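November, open day at Girkley, demo bench 2

Set up by 13:00 with Orvokki Aaltonen. Visitors came through in groups, 16 in the largest. Program was clutter handling: mixed objects on a soft cloth, parallel gripper on the right arm, multi-fingered hand on the left. Cloth wrinkles under load and shifts the table height estimate. Re-zeroed between groups.

Most questions were about the lanyard. It loops around the foam head and the badge holder is nearly transparent, so depth returns on it are poor. Yao-tsung Tang suggested going for the metal clip.
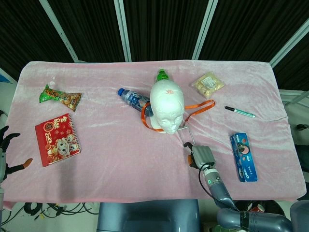 *Bench 2, right gripper just below the badge holder.*

Speed limited to 30 percent with visitors at the rail. One group asked for full speed — declined. Someone from Cukine wanted to know how the snack bag compares with the Oreo box as a grasp target. Told them the box is easy and the bag depends on where the contents settle.

To do:
- log badge holder attempts separately from the bottles
- try a stiffer cloth, same color
- tidy floor cables before the Shih visit
- send Orvokki the grasp force settings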